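Rundia Go Stone Task Kit

I put this kit together after a whole February of trying to get decent pick-and-place examples for a learning system, and I still use it most days. If you've got an arm and a gripper and you want a job that's small, fiddly and easy to reset, have a look!

In the bag you get a folding paper Go board, a bowl of black stones and the recording software, Rerneo, on a stick. The task is simple to explain – take a stone from the bowl, put it on a crossing, go back for the next. I drive the arm by hand for every example and Rerneo saves the joint positions alongside the video from a fixed camera.
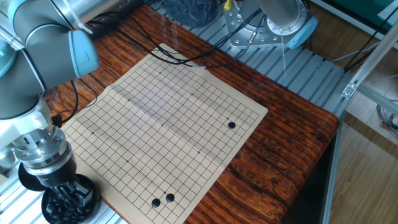
I like paper much more than a proper board for this. It packs flat, you can lay it down at any angle you fancy, and the creases give the model a bit of variety to cope with (iron them out if you must, I never do). The stones are the hard part. They're domed and shiny and they sit tightly in the bowl, so go in straight from above and close slowly.

My own starter set is 437 examples and it comes with the kit, along with 9 failed ones I kept on purpose – very handy for testing!

Two versions: Jikska for one arm, Grabowska for two. Both ship within 4 working days. Spare boards are sold in packs of 2.

Page updated 24/09/2025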